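Hi! I keep this README next to the photos and notes for my little set of test tube racks and colored water. I started it for myself and then Adelino Loureiro asked for a copy, so now it has headings and everything.

# Rotura: racks, tubes and colored water

Rotura is my folder of notes and pictures about a tabletop color-mixing setup. There are 494 photos in it right now, plus a plain text log that I write by hand (typos included, sorry, I fix them when I spot them). Yufang Pan helped me sort out the names of the files and talked me out of using spaces.

## What's in the folder

- `photos/` – everything on the white table, in no clever order
- `log.txt` – what I mixed and which drops I used
- `colors.md` – my names for the shades, which drift a lot. "Sunset" and "orange soda" are probably the same thing
- `old/` – the November batch, when I was still using a plastic rack I didn't like

## The stuff itself

The rack is light wood with a row of round holes across the top and a base rail underneath to catch the bottoms of the tubes. I love this thing! The holes are a touch generous, so the tubes tend to lean. I used to fuss with them and straighten every one before taking a picture, and then I quit, so please don't read anything into the angle.

The color is just food coloring in tap water. Yellow comes out bright no matter what I do, and red is the one that gets away from me – one drop too many and a nice orange is gone. I mix in a measuring cup first and pour from there.

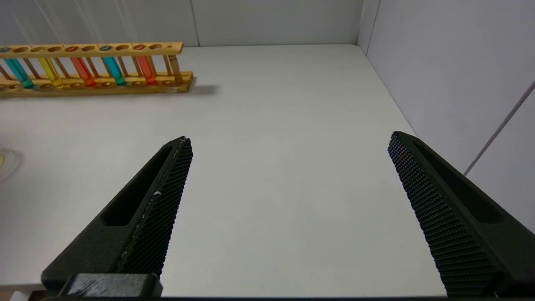
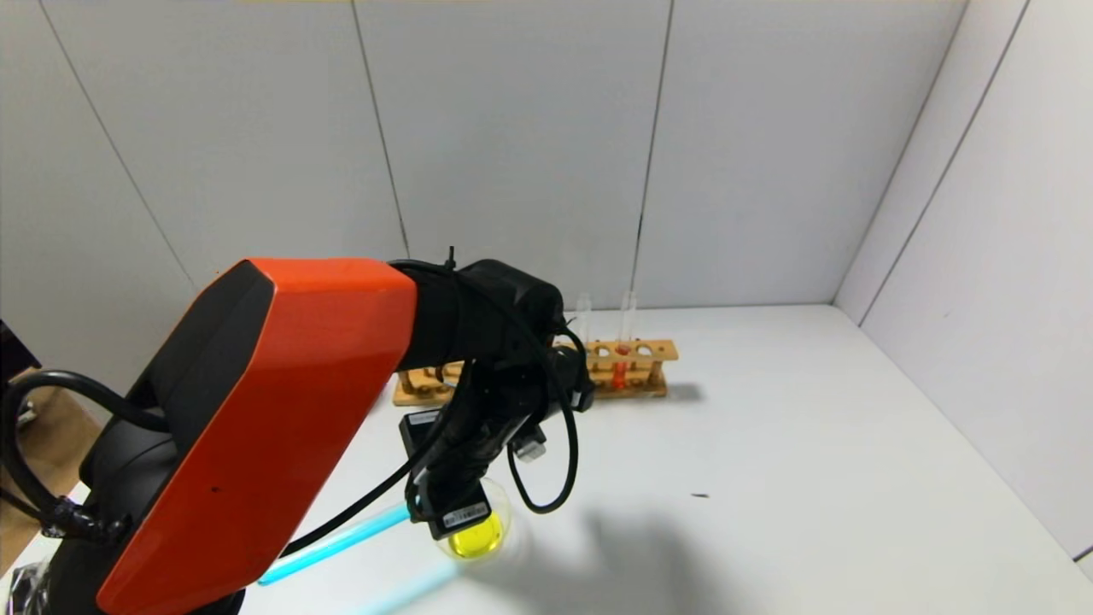

## How I log a mix

1. Write the starting color first, then whatever goes in after it, in order.
2. Count drops out loud. I know, but it works for me.
3. Judge the shade against the white tabletop. I tried it over a wood cutting board and everything looked like tea.
4. If you can't decide between two color names, use both with a slash.
5. Rinse the tubes right away and stand them upside down on a towel. Red dye left overnight leaves a pink ring, and I have two tubes to prove it.

Volumes in the log are by eye, so "a third" means it looked like a third to me that evening. Please don't do math with them!

## Known problems

- Shadows. The rack throws a soft gray one on the table, and in some pictures it makes clear glass harder to pick out than I'd like.
- Nearly 9 pages of my paper log got splashed before I typed them up. I copied what I could read and put a question mark next to the rest.
- The file `colors.md` still lists "Preltau blue," a joke between me and Yufang that never got a proper definition. I'll either define it or delete it.
- A few tubes show up half in the picture. I kept those, they're fine for looking at color.

## Using it

Help yourself for anything you like, class handouts included. Adelino already printed some for his Fonseca evening group and said the yellows came out a bit green on their printer, so check a test page before you run the whole stack.

If you find a mislabeled mix, send me the file name and what you think it should say.

Last tidied 12 August 2023.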